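Switching to gouache for the spring

I put the acrylics away in September and have been painting in gouache since then, mostly in the evenings after the dishes are done. I bought the Flellura starter set, which has eight colours, and a 50 mL tube of white because I knew I'd go through it.

The first thing I noticed is how much darker the light colours dry. My greys all came out a shade heavier than I mixed them. Now I paint a small test patch on scrap and leave it while I fill the kettle.

Paper matters more than I expected. The Mosasis pad buckled as soon as I laid down a wash, even taped on all four sides. I've gone back to heavier cotton sheets from the shop in Flavwood and cut them into quarters. They cost more, but I get four small paintings out of each one.

Brushes are the same synthetic ones I used before. I did buy a flat Szűcs for skies and it holds its edge well. It sheds a bit near the ferrule. 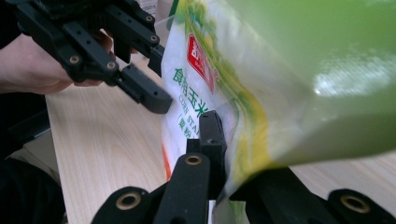 Black gripper held beside a large bag.

Next I want to try the harbour again in three colours plus white. The last one went chalky in the water and I think I overworked it. I'll also need a palette with a lid, as the paint on my dinner plate is hard by morning and the yellow never rewets properly.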